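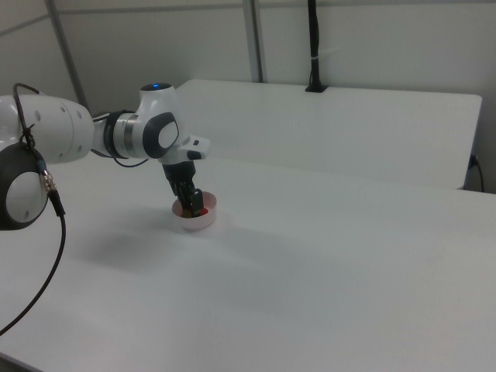
How do I get tea stains off a white worktop?
Bicarb and a drop of water, mixed to a paste. Leave it on ten minutes, wipe with a damp cloth, rinse.

Old stains, same again next day. Don't scrub harder, you'll only dull the surface. Mine had a ring from November that took three goes.

Turmeric: washing up liquid first, then the paste. Whatever yellow is left, open the blinds, sun fades it. Slow but it works.

Biro - surgical spirit on cotton wool. Dab, dont rub. Test a corner first.

Candle wax. Bag of frozen peas on top till it goes hard, then an old bank card. Warm soapy water for the greasy bit after.

Sticky label gunk, cooking oil, leave it half an hour. Arif Debnath swears by peanut butter, never tried it.

NO bleach and vinegar together. Ever. Bad fumes.

Green scourers, keep them for the oven shelves. Used one on my mum's worktop once and you can still see were I did it.

Sealant gone black along the back edge? Cleaning won't shift it, cut it out and redo. More on that when I get a minute.

Posted 8/19/23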